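4.2 What counts as a sorted table

The guides we reviewed in Section 2 agree that small paired goods should be kept with their cases and that color is the easiest way to do it. We are less sure than they are. Most of the evidence offered for color sorting comes from drawers of socks and tubs of building bricks, where a mistake costs very little. A wireless earbud is a different matter. It is small, it has a left and a right, and it is of limited use without the case that charges it. A claim that holds for socks deserves a second look before it is carried over.

The Gornden guide, which is the most often repeated of the three, tells the reader to "clear the surface, group by color, then put away." It never says how far apart the groups should be, or whether the cases belong inside the groups or beside them. We asked 12 people to follow it as written, and they read it in ways that have little in common. The authors of the guide treat this freedom as a strength. We think it makes the advice hard to test, and a rule that can't be broken can't be credited with much either. 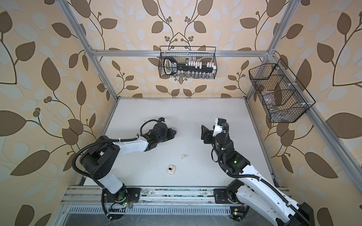
Storage near the work surface raises a related problem. Baskets hung at the edge of a table are praised in the Vaughan guide for keeping things in reach, and we have no quarrel with that. The same guide goes on to claim that hanging storage lowers the number of lost parts, and for this it gives a single figure with no account of how losses were counted. An item dropped into a mesh basket is still an item out of place. It has only stopped being a nuisance on the table, and a person who measures tidiness by looking at the table will record an improvement that may not be there.

We therefore kept the question narrow. The goods were earphone cases and earbuds in three colors: lavender, black and cream. The colors are easy to tell apart on a white top, which favors the color rule, and we chose them for that reason. If the rule ran into trouble under such kind conditions, it could hardly be expected to do well in a drawer full of near-identical black cases. 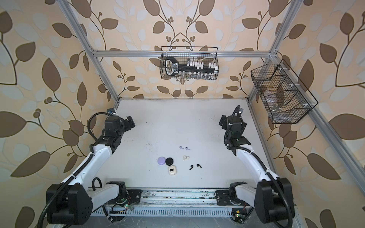
Figure 6. Cases grouped together at left, with the earbuds laid out beside them in pairs by color.

The layout in Figure 6 satisfies the Gornden wording. Each earbud lies with another of its own color, and the cases have been brought together. Whether it is useful is another question. The colors run through two separate groups, so a person putting the goods away must still match each pair to its case. The rule has told them which case to reach for, and that is worth something. It has said nothing about which earbud goes on which side. Two of the 12 participants called a layout of this kind finished; the others wanted each pair moved next to its case first. We can't say that either view is wrong, and the guide can't either.

The state of the surface is treated in all three guides as a matter of looks. We doubt this as well. Dark goods on a pale top are easy to find when they are large, but loose parts compete with every crumb and scuff around them. The Prurkisden guide allows "normal wear" without saying what that covers.

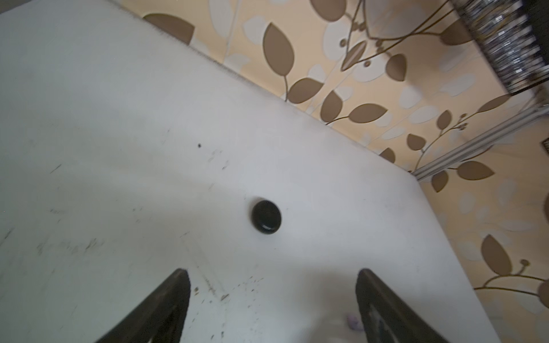

Figure 7. A round black object on the white tabletop, with scuffs, specks and small brown crumbs nearby.

Nothing in Figure 7 would lead anyone to mistake the black piece for dirt. Our concern is with what a case might pick up. Grit in a charging well is a familiar complaint among owners, yet none of the guides puts wiping the surface ahead of sorting. The Kandberg checklist does include a wiping step, but places it 19th, after the goods have been closed and shelved. We could find no argument for that order in the checklist or in the notes issued with it.
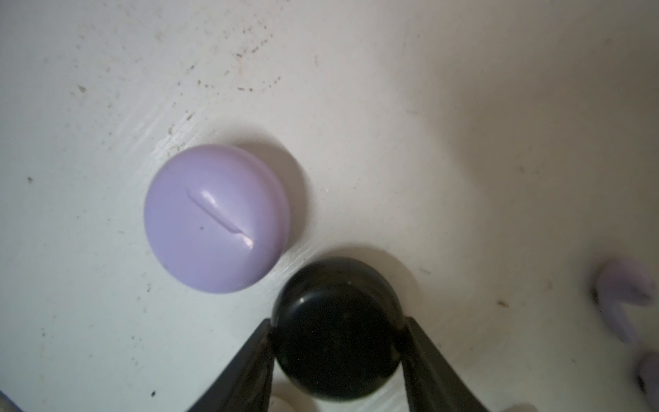

Does sorting by color make it faster to put the earbuds back in their cases?
Our trials can't settle that. Over 80 trials the color rule saved time in the first 20 and made no clear difference afterward, a pattern that would also appear if people were simply getting used to the goods.

A second round, run in December with cases of one color only, is reported in Section 4.3. It was meant to separate practice from sorting, and it did so less cleanly than we had hoped.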